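Balayer un carrelage en marbre autour d'une machine à coudre : balai ou aspirateur ?

Posté par Iltel dans Entretien de la maison, le 27 novembre 2025

Bonjour,
J'ai installé mon coin couture dans le couloir, sur du marbre blanc et gris. Depuis juillet je couds presque tous les jours et le sol est toujours plein de bouts de fil, de chutes et de petites choses qui tombent de la table. Avec un balai ordinaire, les fils s'enroulent dans les poils et je passe plus de temps à nettoyer le balai que le sol. L'aspirateur, j'ai essayé : la brosse rotative s'est bloquée 2 fois, et j'ai peur des roulettes sur le marbre poli.

Est-ce qu'il existe une pelle ou un balai qui règle le problème des fils ? Et comment faites-vous sous la table, quand il y a un pédalier au milieu ?

Merci d'avance.

Werkow
Je couds aussi sur un sol en marbre et je n'utilise plus que le balai pour le quotidien. Prenez une pelle à long manche avec des dents sur le côté du bac. Quand les poils sont pleins de fils, on les passe dans les dents, de haut en bas, et tout reste dans la pelle. On n'a pas besoin de se baisser ni d'y mettre les doigts.
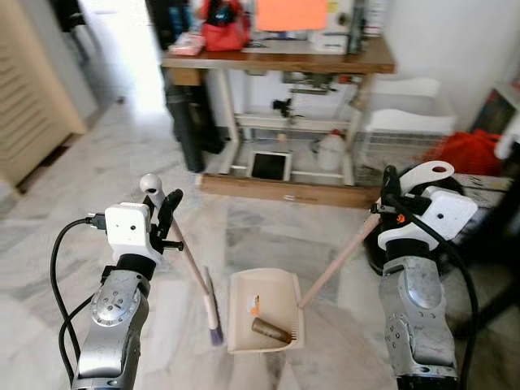

Pour les poils, choisissez du synthétique souple. Les poils durs font sauter les petits déchets plus loin et il faut recommencer. Tirez vers vous par gestes courts, sans lever le balai en fin de course. Ce qui roule, bobines vides ou bouchons, se ramasse en premier, sinon ça repart sous la table au coup suivant.

Sous le pédalier, sortez d'abord tout ce qui est posé par terre. Ensuite balayez du mur vers l'extérieur, en passant entre les pieds. Pour les fils pris dans le mécanisme, une pince à épiler. Il ne faut pas forcer avec le balai, on peut faire sauter la courroie.

Les épingles, à l'aimant avant de balayer. Une épingle traînée sous un balai peut rayer le marbre.

Wibisono
Aspirateur sans la brosse rotative, juste le suceur plat. 13 euros en grande surface si vous ne l'avez plus. Jamais eu de rayure.

Drodosbridge
D'accord avec Werkow pour les dents, mais vérifiez le bord avant de la pelle. Sur un carrelage lisse, si le plastique est un peu voilé, il reste toujours une ligne de poussière qui passe dessous. Une lèvre en caoutchouc fait une vraie différence. La mienne n'en avait pas, j'ai collé une bande de joint de fenêtre et ça tient depuis 2 ans.

Pour finir, un chiffon microfibre à peine humide autour d'un balai plat. Pas de vinaigre ni d'anticalcaire sur du marbre, l'acide laisse des taches mates qui ne partent pas au lavage. Savon noir très dilué ou produit au pH neutre.

Cette page a été consultée 1808 fois.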